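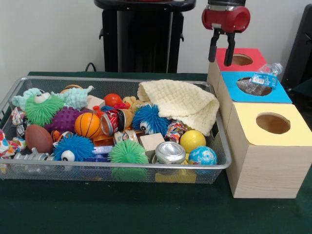
Most advice about children's toys starts with sorting. Buy clear bins, print labels, put balls with balls and blocks with blocks, and the child will learn where things go. I followed that advice for two years and I think it is wrong for most homes. The labels get ignored by the second week, and the adult ends up doing the sorting every night. One deep wire basket does the job better. An orange basketball, a toy football, a purple massage ball and a yellow teddy bear can all sit in the same heap, with a crushed soda can in the middle of it, and anyone in the house knows where they go. They go in the basket.

I live in Derwood, in a two-bedroom place with one closet worth the name. In February I emptied the toy shelf and found that we owned 186 loose things small enough to hold in one hand. We had eleven bins for them. The bins had cost me close to 200 dollars over time, and half of them were holding one or two items each, such as a single domino or a doll's shoe.

The case for sorting is that children play better when they can find what they want. There is some truth in that for sets. A puzzle with a missing piece is no good, and train track is useless if it is spread over three rooms. I keep sets in their own boxes with the lids on, on the high shelf. But most of what a small child owns is not a set. A spiky ball has no other half. A square of printed cloth is a cape on one day and a blanket for a bear on the next, and I don't know which bin it was supposed to live in.

Mesh matters more than people think. With a solid bin, whatever is at the bottom is gone until you dump it out. With mesh you can see a fair amount through the side, and the crumbs fall out when you shake it over the sink. My neighbor Chun-hung Hsu uses canvas totes and says they're softer on the floor, and he is right about the floor. He also found a banana in one.

The other objection I hear is that a mixed basket teaches bad habits. I've heard this from the woman who runs the Dollo playgroup, where every shelf has a picture taped to it. It works there. They have four adults and a cleanup song, and the whole room gets reset at noon. I have one adult and it is usually me, at 8:30 at night, with dishes still to do.

My rule is simple enough. When the basket is full past the rim and things start hanging over the side, something has to leave before anything new comes in. My daughter picks what goes. Last time it was a plastic horse, and she changed her mind about it twice before we got to the car.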